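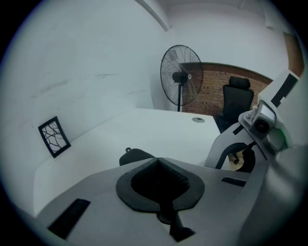

Most of the people who answered the call for comments asked for the same thing, a plain white desk and a wall with hardly anything on it, and Kerngate has taken them at their word. The shared workrooms on the upper floor of the old Garcia building will open to residents in July, after a long spring of painting, sweeping and a good deal of friendly arguing over where the desks ought to go.

There are 9 rooms in all, and a desk in any of them can be had from 5 in the afternoon until closing. Small things to put on the desks, a little framed print of bare branches among them, came out of the spare cupboard at Ovik, the secondhand shop down the street, which was kind enough to let them go for nothing.

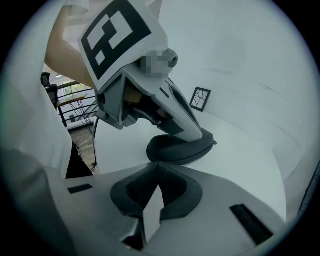 At work by the white wall in one of the rooms.

The walls still have a scuff here and there, and a second coat of paint is planned before the fall. Sign-up sheets are at the front counter at Iko, next to the bakery case.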